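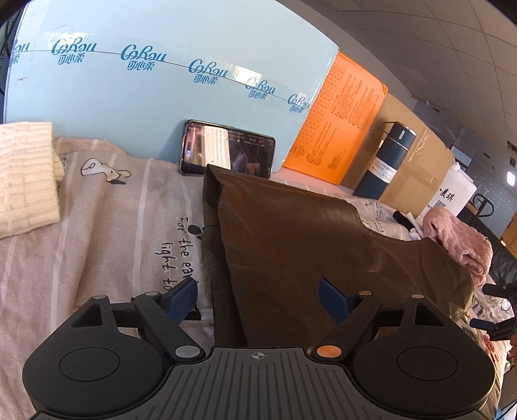

Hamann Robotics Club – Minutes, November meeting

Held Tuesday after school, room 16. Pramila Goel in the chair, Ute Ostermann taking notes. Minutes of the October meeting were approved with one spelling fix.

1. Clothes folding project (Sirko)
Pramila reported on the hand-held gripper recordings. The team is working on coats and sweaters laid out on a bedsheet. We now have 560 usable recordings and the target for the end of term is 1,000. The brown jacket is slower than the knits, and the team does not agree on whether to start at the collar or at a sleeve. Agreed to record both ways for two weeks and compare. Ute asked that the fingers be opened fully before each recording starts – several files had to be thrown out over this.

2. File names
Three people are using three systems. Agreed: garment first, then initials, then take number. Old files will be renamed by Ute before the next meeting.

3. Kultau competition
Entry form is in. We are listed in the household tasks group. The team may bring one table and its own garments. Pramila to ask whether a bedsheet can go on the table, as the rules do not say.

4. Money
Balance is $3,350 before travel. The Sonatura grant report is due before the break and still needs a page on the folding work. Pramila will write it. Request for a second set of fingers was approved. Request for club hoodies was put off again.

5. Other business
Chargers must go back in the cabinet after each session. New members can try the gripper on towels first – ask Ute for a time.

Meeting closed at 5:10. Next meeting same room.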